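Chapter 6
Setting and Clearing the Table

Most people believe they know how to set a table. Most people have also eaten soup with a teaspoon at a relative's house and said nothing. This chapter is for both groups, which overlap.

When Mavis Kowalczyk ran the dining room at Sedgate, a boarding house with 20 guests and one good ladle, she kept a card by the kitchen door that read "Bowl, fork, spoon, then talk." New staff laughed at the card in August and were reciting it in their sleep by fall. Her point was that a meal needs very little on the table before people sit down, and that the little it does need is what goes missing.

We start with the plainest setting there is and leave the fish knives to Chapter 9, where they can be ignored in peace. By the end of this chapter you should be able to:

Lay a place for one person without going back to the drawer
Choose a bowl that suits the food and the table under it
Clear a place in 3 trips or fewer
Wipe down a folding table without folding it on yourself

Words to know: place setting, rim, cover, flatware, bus (verb)

A folding table with a printed marble top will fool no one who leans on it, but it takes a steel bowl as well as the real stuff does. Note how near the front edge the bowl sits, and that the spoon and fork lie side by side at the far left, a long reach for anyone hungry. 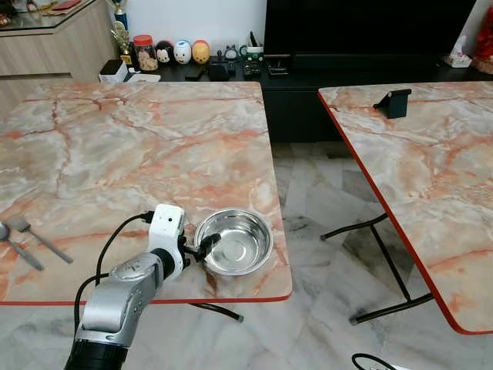 6.1 The Bowl Comes First

Put the bowl down before anything else. It takes up the most room, and everything else has to be moved for it sooner or later. Leave a hand's width between the rim and the edge of the table, more if children or uncles are expected.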